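Chapter 8
Small Parts at the Workbench: Trays, Surfaces and Sorting

8.1 Introduction

Chapter 7 dealt with the storage of fasteners and fittings in closed containers. Once a container is opened, a different set of problems begins. The parts have to be placed somewhere within reach, kept apart from other parts, picked up one at a time, and returned if they are not used. The equipment for this is simple and cheap, and it is often chosen with little thought. Losses at this stage are a common cause of incomplete assemblies in small shops and classrooms.

This chapter treats the open tray as a working tool. It covers the shape and finish of the tray, the surface it stands on, the behavior of loose parts inside it, and the procedures for counting parts in and out. The parts used in most of the examples are small pegs with a rounded head and a short stem. The same methods apply to rivets, plugs, cap screws and most other headed parts of similar size.

8.2 Terms

Head: the wider end of a part, usually the end left showing after assembly.

Stem: the narrower portion that enters the hole.

Floor: the flat inner bottom of a tray.

Wall: the raised side of a tray, measured from the floor to the rim.

Rim: the upper edge of the wall, which may be bare, rolled or covered.

Working load: the number of parts placed in a tray at one time. The working load is nearly always smaller than the number the tray could hold.

8.3 How headed parts come to rest

A headed part poured onto a flat floor seldom stands upright. It tips onto its side and touches the floor at two places, the edge of the head and a point on the stem. In this position it can roll, but the path is a curve with the stem end toward the center. Headed parts therefore travel less than balls or plain rods when a tray is bumped, and they tend to stay near the place where they were dropped.

The direction of the stem after pouring is not controlled. Parts that land on or against each other may stop at angles that a single part would not hold. A person picking by hand corrects for this without noticing, by turning the part between thumb and finger on the way to the hole. Where the order of work matters, the parts should be spread with the side of the hand before the first one is picked.

8.4 Depth of the tray

A shallow tray allows the fingers to approach a part from the side. A deep tray forces the fingers to come down from above, and parts lying against the wall become hard to grasp. The disadvantage of the shallow tray is that parts jump the rim more easily during pouring. Pour from a low height, close to the middle of the floor.

Rounded corners are preferred. A part in a square corner can be held by both walls at once, with its stem pointing into the joint, and has to be pried out.

8.5 Finish and lighting

Metal trays are durable and easy to wipe clean. A smooth metal floor also reflects the lamp or window above it, and the reflection can be bright enough to hide the outline of a pale part lying across it. Cream, white and light gray parts are the worst affected. The dark areas of the floor on either side of a reflection give much better contrast. 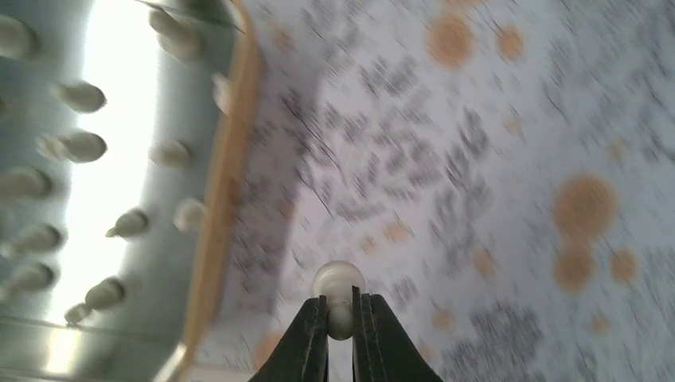

Two remedies are in general use. The first is to move the lamp to the side, so that its reflection falls away from the eye of the worker. The second is to line the floor with a thin matte sheet in a color darker than the parts. The liner must lie flat to the wall all the way around, or stems will slide under its edge.

Adom Bonsu, who reviewed the exercises for this chapter, recommends trying the first remedy before buying liners. The Clistia workshop notes give the same advice.

8.6 The surface under the tray

A cloth under the tray deadens noise and stops dropped parts from bouncing. It should be pulled smooth before work starts. A printed cloth has one drawback - small parts that fall on it are harder to find than on a plain one. Check the cloth on all sides of the tray before it is lifted or folded.

8.7 Plan of the chapter

Section 8.8 gives the procedure for counting parts into and out of a tray. Section 8.9 compares single trays with divided trays, using the Lundgate bench layout. Section 8.10 covers mixed loads, in which two kinds of part share one floor. The exercises at the end of the chapter require one tray, one cloth and a bag of headed pegs for each pair of students.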